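About Bruris

Small drawer units for desks, counters and shelves 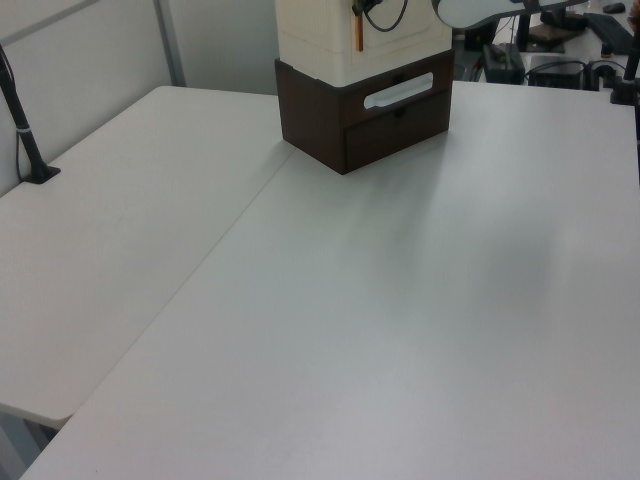

Bruris is a small company from Tamdale. We design and make drawer units that stand on top of a table. We do not make wardrobes, kitchens or beds, although people write to us about all of these. Our subject is the small drawer: the one for pens, keys, tape, receipts, spare buttons and the letters that you want to answer soon.

The company was started by Mathis Lefèvre, who worked before as a cabinet maker and later as a teacher in a trade school. In his workshop he had one big table and many small things lying on it. He built a little chest for himself, then a second one for his sister, and after this a neighbor with a flower shop asked for one to put beside her cash register. This third one was the first he was paid for. Mathis still has the drawing of it, with her changes in red pencil.

Today we work in a former print shop on the canal side of Tamdale. The workshop is on the ground floor, and the office and the packing room are upstairs. English is not the first language of most of us, so please excuse us if a sentence on these pages sounds a little strange. If a measurement sounds strange, please write to us immediately.

What we make

We have two families of units at the moment.

Galindo is the older one. It is low and wide, made to stand under a monitor or at the back of a desk. It has one row of drawers, and the top is flat so that you can place a lamp or a plant on it.

Kodcombe is taller and narrower. We developed it for shops and reception desks, where the table is often shared and there is not much place left. Many customers now use it at home, in the hallway or in the sewing room. We sell it in one color or in two.

Every unit can be ordered with labels, with felt in the drawers, or with a low divider. The divider is the part that we sell most often afterwards, when the customer has lived with the drawer for a few weeks and knows what is really inside it.

How we think about a drawer

A drawer should open with one hand while the other hand holds the telephone. It sounds simple, but a light unit on a smooth table likes to move together with its drawer. We spent one entire November on this problem. The feet of our units are soft, and we put more weight at the bottom than you would expect from the outside.

We also care about the handle. It must be easy to find without looking, and it must not catch your sleeve when you reach over it. We try each new handle with small hands and with large hands, and also with gloves, after a request from a garden center.

We test each new model for 4000 openings before we offer it for sale. The drawer is filled with 800 grams of mixed screws for this test, and it is very noisy. The people in the office upstairs have asked us to do it in the morning.

Repairs and spare parts

We keep spare handles, feet and runners for all units that we have sold, also for the early ones. To find the right part we need the number written on the underside of the bottom drawer. Please take the drawer out completely, turn it over, and send us the number with your order. If the number is not readable anymore, the width and the height of the drawer front in millimeters are enough.

Used units can come back to us. We clean them, change the runners and sell them again at a lower price in the workshop. We do not ship these ones.

Visiting us

The showroom is one room with tables of different heights, so you can try how a unit feels when you are sitting and when you are standing. You are welcome to bring the things you want to store. A lady brought her complete collection of thread last year, and we needed the afternoon, but she went home with the correct size.

Please call before you come. There are 3 parking places in the yard, and the one next to the gate must stay free for deliveries. The bell is on the left of the blue door.

For orders from shops and offices, please ask for Mathis. For spare parts, use the form on the contact page and allow us a few working days for the answer.

Page last changed on March 2, 2024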